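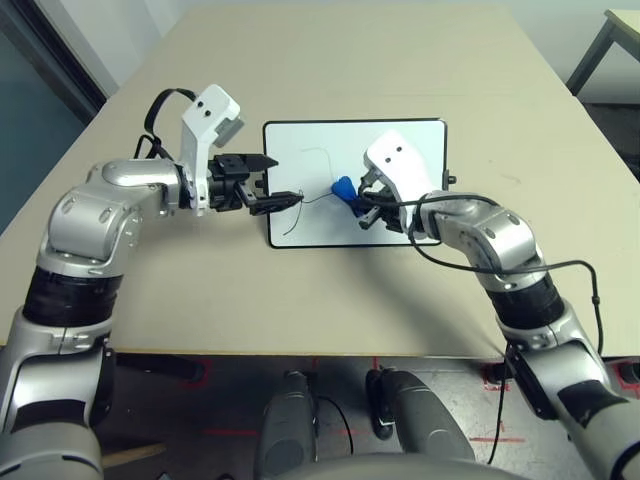
Brerkham Allotment and Garden Society
Minutes of the meeting held 24th January

Present: Fatima Steyn (chair), Hanan Issa, Georges Karaki, Loretta Mahmoud, Qusai Boutros (minutes)

1. Minutes of the last meeting
Agreed, with one correction. Georges did not "welcome" the new water meter. He asked what it was for, and would still like to know.

2. Water bill
The bill is $2474, against $1528 for the same period the year before. Hanan said the supplier blames a dry summer. Loretta pointed out that it rained for most of it. Fatima has asked for the meter readings twice and been sent a leaflet on saving water. Georges thinks there is a leak under the lower path. Hanan doubts it, as the ground there is no softer than anywhere else. Agreed to shut the main valve overnight and read the meter before and after. Until that is done we pay $200 on account and nothing more.
Action: Georges, Hanan

3. Larna soil improver
A sales rep from Larna has offered us a pallet at a discount. The brochure promises "up to 90 percent stronger roots." Loretta asked stronger than what, and how anyone measures a root. The brochure doesn't say. Qusai was in favor of trying one bag on half of his bean bed and leaving the other half alone. Fatima said one bean bed proves very little but she would rather see that than buy a pallet. No order to be placed. Qusai to buy his own bag.

4. Gamine Lane gate
The lock sticks again. This is the lock we were told would last ten years. Chamoun, who fitted it, say it needs oil. Loretta has oiled it and it sticks. Fatima to write to them and ask for a new lock or the money back. Hanan expects neither.
Action: Fatima

5. Waiting list
Hanan has tried to call everyone on the list. Several had moved away and one had no memory of applying. Georges asked whether we should stop telling the town council that demand is high until we know that it is. Agreed. Hanan to write to those she could not reach and take off anyone who hasn't answered by May.

6. Plant sale
Loretta does not believe last year's sale made a profit once the table rental is counted. The accounts leave the rental out. Qusai to find the receipt. No decision on a sale this year until he has.
Action: Qusai

7. Any other business
Georges reported that the plastic owl on the shed has had no effect on the pigeons, which sit next to it. Left where it is for now.

Next meeting to be set once the meter has been read.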